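4.2 Table items: chopsticks and holder

Figure 3. Table with checked cloth, white holder with divider and drip tray, pale wooden chopsticks.
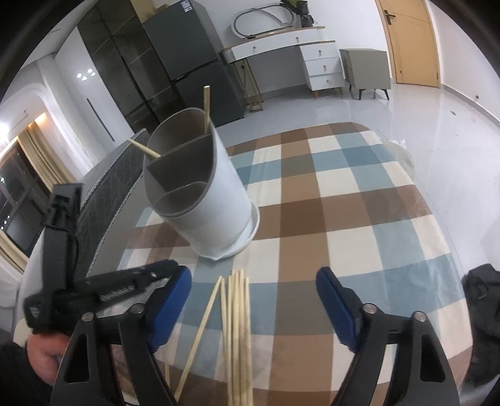

4.3 Storage habits

Of the 500 households in the Urkow survey, 32 kept chopsticks upright in a divided holder. Rest used a drawer, mostly. Holders with a spout on the tray (as Fig. 3) were liked for draining – less so for cleaning, the tray gets forgoten. Loose sticks on the cloth before a meal: common, not coded separately. Sorting into pairs was left to whoever laid the table. See Stöcker's notes for the September visits.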